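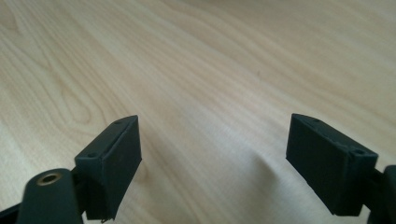
Do I need experience with robots to record demonstrations for Puvel?

Most of the people who record for Puvel have never worked with a robot. New contributors complete one training session at the Prandbridge site before their first recorded session. They practice opening and closing the grippers, then repeat a short household task until the supervisor approves their work.

Home | Program | Recording Sessions | FAQ | Contact

Which tasks are recorded?

The current task list has 26 entries. All are ordinary chores carried out at a table, such as putting a bag into a wastebasket. The list is reviewed each December, and tasks may be withdrawn once enough recordings have been accepted.

Hand-held grippers or remote control: which will I use?

Puvel uses both methods. With hand-held grippers, the contributor holds one in each hand and carries out the task directly. With remote control, the contributor sits at a separate station and moves the robot's arms from there. Assignments are made by the session supervisor, and requests for one method are met where the schedule allows.
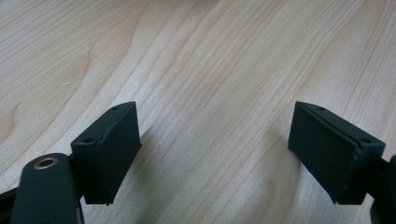 Contributors who are assigned to remote control complete a second training session, which is paid at the same rate as the first. Approval for one method does not carry over to the other.

What counts as a good demonstration?

Work at a steady pace and finish each movement before starting the next. Handle items with the gripper fingers only. If an item slips, pick it up again and continue, as recoveries are useful to the robot during training. Do not restart unless the supervisor asks you to.

How many recordings have been accepted so far?

As of July 25, 2020, the program had accepted 1,294 recordings. A further 172 were awaiting review.

Are thin or soft materials treated differently?

Bags, cloths and similar items change shape as they are handled, and two demonstrations of the same task may look quite different. Contributors are not expected to copy one another. Use whichever grip and order of steps comes naturally, provided the task is completed. 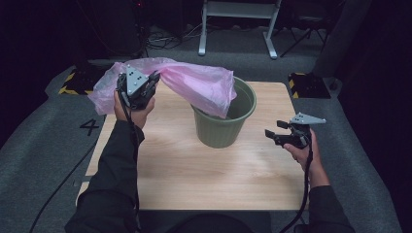 Edith Mamani writes that she found bags much harder than solid items at first, and that slowing down before each grip helped more than squeezing harder. She asks whether slow recordings are marked down. They are not; reviewers look at completion and smoothness, and no time limit applies.

May I withdraw a recording?

Requests must reach the program office in writing before review of the recording is complete.

Share this page (2)

Contact: Program Office, Puvel, Prandbridge | © 2020 Puvel. All rights reserved. | Back to top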